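Jullari Tidy-Up Set: README

Student project, version 2. Please read the part about the splits before you train anything on it!

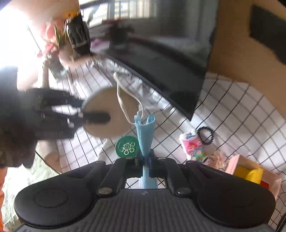 Hi! I put this together as my share of our robotics club project at Prendmont, and since people from the other teams keep asking me for the link, I figured it was time to write down what's in the folder and how it got made. The short version: it's 400 recordings of small household things being picked up off a floor and put somewhere sensible, all done with a hand-held gripper. You hold the thing, you squeeze, you carry the object over, you let go. Later the recordings go into a policy that tries to do the same on the club arm, which we call Niltus (long story, it was printed on an old T-shirt).

What's in the folder

There's one subfolder per recording. In each one you get the video from the gripper camera, a file with the jaw opening over time, a file with the gripper pose, and a little text note. The note is just whatever I typed afterward, so expect things like "grabbed it by the loop, meh" or "good one". I thought about cleaning those up and then decided I like them. If you're parsing them, lowercase everything first, I'm not consistent.

The objects are ordinary stuff: face masks, hair ties, brushes, cups, tin lids, toy blocks, little packets. I wanted soft things and hard things mixed together on purpose, because last year's set was all blocks and the arm got really good at blocks and hopeless at everything else. Soft things are where it gets fun. A folded mask changes shape the second you squeeze it, and the ear loops go wherever they want. Hair ties are worse (they look like nothing to the camera, and on dark grout they pretty much vanish).

How I recorded

Every recording starts with the jaws open and ends with the jaws open. I tried to go at the same calm speed every time, but I got faster toward the end of each session, you can see it in the pose files. If I dropped something I kept going and picked it up again, and those are marked "retry" in the note. Please don't throw the retries out without trying them! In my tests the policy that saw them recovered from a bad grab a lot better than the one that didn't.

I didn't tidy the background between recordings. Things got moved around, stuff piled up on the table, the light changed as the afternoon went on. That was the plan, sort of. The club room has plain walls and one kind of lamp, and a policy trained only in there gets confused the minute you take it anywhere with a window.

The splits

There are 3 splits: train, check and holdout. The holdout has 70 recordings and I'd really love it if you left it alone until the end. Version 1 had an embarrassing bug where back-to-back recordings of the same object ended up on both sides, so the numbers looked amazing and meant nothing. Now I split by session, and no session shows up in more than one split. If you still have version 1 on your laptop, delete it.

Known problems

The lens is very wide, so straight lines bend a lot near the edges. Floor tiles are the easiest place to notice it. I left the video as it comes and put the calibration file in the top folder, and you can straighten things out yourself if your model cares. Mine did fine without.

Bright windows wash out part of the picture in a bunch of the recordings. I kept them.

The pose gets jumpy when something big and dark is right up against the lens. I've written "jumpy" in the notes where I caught it, but I'm sure I missed a few, so plot the pose before you trust it.

The jaw opening isn't in millimeters. It goes from 0 to 1, where 1 is all the way open. Somebody on the Juhl team divided it by ten and spent an evening wondering why Niltus wouldn't close its hand, so now it's in the README.

Getting started

Unzip everything into one place, keep the folder names as they are, and run the viewer script first. It plays the video with the jaw curve underneath, and ten minutes of that will teach you more than this file. The loader is in the same folder as the viewer. It wants a path and a split name and that's it. If it complains about a missing note, make an empty one, I still have to fix that.

Using it

Anyone in the club can use this for anything, and so can the other teams at the spring meet. If you put it on a poster, call it the Jullari set and say which version. If you record more, use the same folder layout and send it to me and I'll merge it into the next one. I'd especially like more cloth, more thin flat things like lids, and somebody left-handed!

Still on my list for version 3: fix the missing-note thing, add a second floor type, and relabel the early hair tie recordings, where I wrote "scrunchie" half the time and "hair tie" the other half.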